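Visetti Hose Guard Kit for Bin-Picking Arms

Sold by Oprea Handling, Ostham

14 shares | 3 comments

The Visetti hose guard kit keeps air lines and cables close to the wrist of a picking arm so that they can't drop into the bin, catch on the rim or get trapped between the fingers. It is a spare part and a safety part. We sell it to people who already have a working cell and want to stop one particular kind of stoppage.

What goes wrong without it

Thin air hoses are normally left with some slack so that the wrist can turn. Over open ground this does no harm. Inside a bin the slack has nowhere to go. When the tool goes in low and the wrist turns at the same time, a loop of hose can slide under an item or over the edge of the bin wall, and when the arm lifts, the hose is pulled out of its fitting. The fingers lose air. Depending on how the gripper is built, it either drops the item or stays shut on it.

That is what happened at our Illivbridge test room in September. The arm was sorting mixed household goods and had been running since the morning. At the back corner of the bin a hose went under the item being picked and came off its fitting on the lift. The pressure switch was set too low to notice a slow leak, so the arm carried on with its move and let go of the item outside the bin. The loose hose end whipped against the guard panel. The room was clear at the time, but the panel had been left unlatched, and it should not have been. Both faults were ours.

Paula Marinescu, who runs the test room, wrote up the stoppage and asked for three changes: a higher pressure switch setting, a latch that stops the arm when it is opened, and a fixed path for every hose below the wrist. The first two were settings and wiring. The third became this kit.

Where hoses get caught

Most of the trouble comes with mixed loads. Items of one size lie fairly flat and the tool rarely has to go in at an odd angle. With soft toys, brushes and round or tube-shaped items in the same bin, the tool has to reach down beside one thing to get at another, and the hoses go down with it. 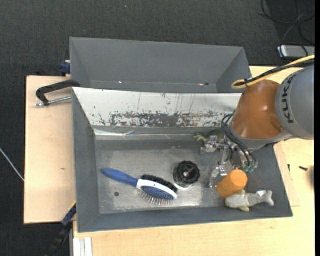
What is in the kit

- 6 hose clips, split type, for thin pneumatic hose
- 2 wrist bands with rubber lining
- 1 breakaway coupling with shut-off valve
- 1 spring return for the hose bundle
- 9 reusable ties
- Fitting sheet and inspection card

The clips open by hand and can be moved without taking the hose off. The coupling is the important part. If the bundle is pulled hard it comes apart cleanly and the valve closes on the supply side, so the end doesn't whip. You will still lose pressure at the gripper, and your controller still has to see that and stop the arm.

Fitting

Isolate the air, let the pressure out and lock the arm before you start. Fit the wrist bands first, then turn the wrist slowly by hand control to both ends of its travel and mark the hose where it goes tight. Set the clips between the marks. Leave enough slack for the full turn and no more.

Run an empty cycle at low speed with the tool going into all four corners of the bin. Watch the hose on the side away from the wall as well – people tend to check only the near side.

Inspection

Check the clips every 800 picks for the first week and every 2000 after that. Replace any clip that has whitened at the hinge. Replace the coupling after any breakaway, even if it goes back together. We tried reusing one and it came apart again the same afternoon under a much lighter pull.

What it does not do

The kit is no substitute for a pressure switch, a guard or a locked gate. It does not protect against crushed fingers, dropped loads or a gripper that stays closed after air loss. It is not rated for vacuum lines or for hot work. If your gripper holds items by air pressure alone, speak to us before ordering.

Ordering

Kits are kept in stock at Ostham. Send the outside diameter of your hose and the diameter of the wrist where the bands will sit. Clips and couplings are also sold separately, and returned couplings are accepted for checking if you include a note of what the arm was doing when they parted.

3 comments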